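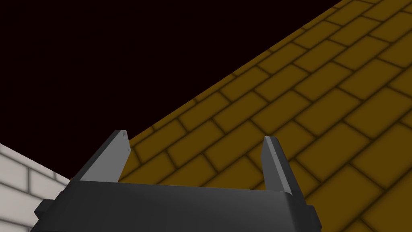
Gripper view in the simulator, fingers open over the yellow brick.

brickhopper: Went to the Drollham open day on August 8 and saw the Cunditz demo. I got to drive the simulated arm for a bit and I'm still grinning! Azucena Barajas ran our group and let everybody have a turn, even the kids.

pindwood_pete: I was there too. Fun, but I came for a real arm and got a screen.
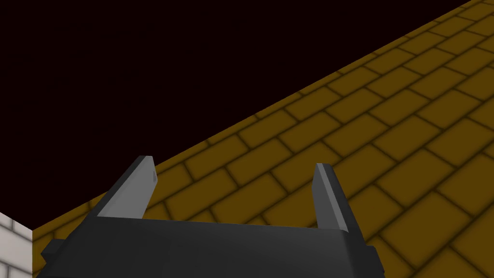

Did you need to sign up ahead of time?
Walk-ins were fine, but the sign-up sheet had 169 names on it by lunch, so I'd get there early.

brickhopper: Pete, they did say simulator on the flyer — small print, I'll give you that. I liked that I could mess up and not break anything. 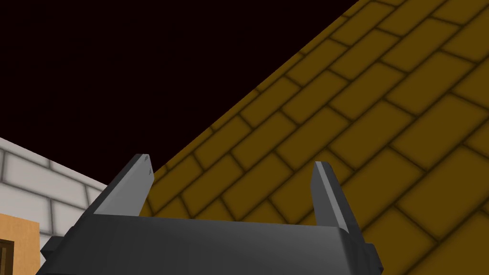
Fingers apart, white brick wall off to the left.

mendoza_h: Higinio here, I helped at the desk. I'm with Pete on the flyer and I've passed it on. I don't agree that a screen is a letdown, though. Perla Esquivel's talk was all about practicing grasps in software first, 100 tries before lunch if you feel like it.

pindwood_pete: The talk was good. I'd still trade 100 tries on a screen for one on metal.

brickhopper: What got me was how hard it is to judge distance from behind the gripper. I kept wanting to lean

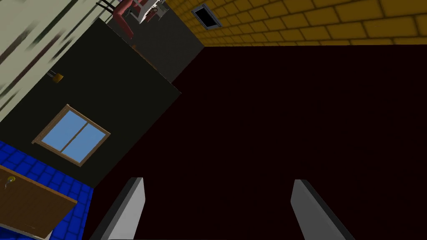

over and look around the fingers, like that would help, and my neck was sore on the drive home. Anyway, I'm going again if they run it next year. Pete, I'll save you a seat.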